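Speaker notes: Small things on open surfaces
Friday session, Meesuk room, after the tea break
Speaker: Lamduan Yensuk

Opening
Thank Oranuch for the introduction. Say where the toilets are. Phones on silent.
My subject is the small things that live on dressing tables, hall shelves and the end of the kitchen counter. Hairbrushes, clips, hand cream, keys. I'm leaving wardrobes alone, Jaruwan covered those this morning.
Ask for hands up: who has a hairbrush at home that doesn't have a fixed place? Wait for the hands.

The Trinach flats
Explain the background briefly. Trinach lets furnished rooms, and in August we went through 50 of them with the tenants' permission. We wrote down what was left out on each table and shelf. The list came to 1,119 items. Hair things were the largest group, ahead of chargers and pens.
Kanyarat did the sorting of the list. If anyone asks how she treated pairs of earrings, they went down as one item.
Pause here, people like to write the number down.

Why brushes are awkward
A paddle brush is wide at one end and thin at the other. Laid flat it takes up a lot of table. Stood in a mug it tips the mug over. In a drawer the bristles catch on everything else.
People buy a tray. The tray fills up in a week and then there is a full tray on the table as well as the brush.

Soft pots
Go slowly through this part, it is what most people came for.
A soft pot is a small upright container with the rim folded down. Paper or fabric, both work. You can make the rim higher or lower by folding it. It suits light things: cotton pads, a comb, a tube of cream. It does not suit a large brush, and I will say so plainly. The brush goes beside it or on a hook.
Put the pot where the hand already goes. Watch someone put their brush down for a few days before choosing the place.
Cost: the pots we tried came from Pinside and from a market stall. The market ones were cheaper and creased sooner.

Next slide.
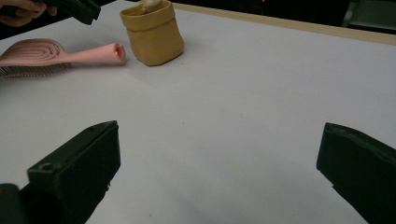
Slide 9. Pink paddle brush and mustard-yellow pot on a white table.

Points to make with this slide up:
The handle end is towards the pot. Two things close together are easier to wipe round than two things far apart.
The pot has a folded rim, and the walls are a bit crumpled. Crumpling is fine. Replace it when it won't stand up.
Leave the rest of the table alone. Don't fill a gap just because there is one.

Exercise, 10 minutes
In pairs. Draw the surface nearest your front door from memory, then mark what you used today. Aarne has the pencils and spare paper.

Questions
Likely ones: children's hair things (separate pot, lower down), damp bathrooms (use fabric, avoid paper), hooks on rented walls (ask the landlord first).
Handouts are on the Pullness table by the door. Cups back to the hatch, please.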